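The Bookkeeper in the Browser

Small firms are being told they can fire their accountant and pay a subscription. Severyn Hnatiuk read the fine print.

February is when the flyers come. My sister's upholstery shop in Gellumness got four this year, all promising the same thing: books that close themselves, taxes that file themselves, and a price that makes a human accountant look like a luxury.

The loudest is from Orkel, which charges $403 a year and says it will have any small business "audit ready" in 2 days. I asked the company what audit ready means. The reply ran to three paragraphs and did not contain a definition.

Bohumila Dvořáček has kept books for local shops and workshops since the days of carbon paper. She charges $300 a month and is used to hearing that she costs too much. Last October she took back a client who had left her for the software. It had filed a van repair as office supplies, then did the same with every later bill from that garage.

"It was very consistent," she told me. "I'll give it that."

Her cleanup bill came to $688, more than the subscription had cost him.

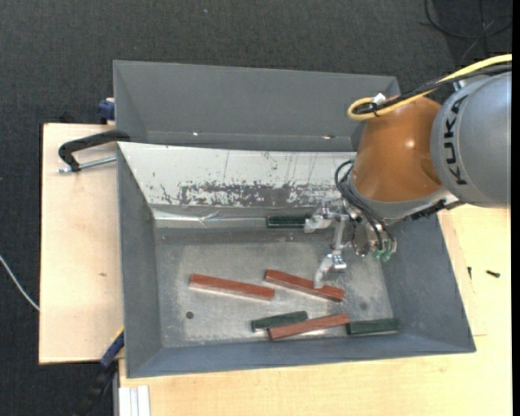 What the price leaves out

One bad year for one client proves little, and Dvořáček has an interest in telling the story. So I went looking for the other side. Debashish Gazi runs a two-person print shop and has used Orkel for three years without trouble. His income comes from a handful of steady customers, he has no employees, and he checks every entry himself on Sunday nights.

That last part is missing from the flyer. Gazi puts in an hour a week, sometimes more. Price that hour at what he bills his own customers and the savings get thin - he laughed when I did the math for him, then asked me to stop.

Then there is the guarantee. Orkel will cover penalties caused by its own errors, but the terms make the customer responsible for "reviewing all classifications." I read that as a promise with the middle taken out. Nadiia Tymoshchuk, a tax preparer, reads it the same way and says she has yet to meet anyone who collected.

My sister threw out three of the flyers. The fourth is on her fridge, and she has an appointment with Dvořáček next week.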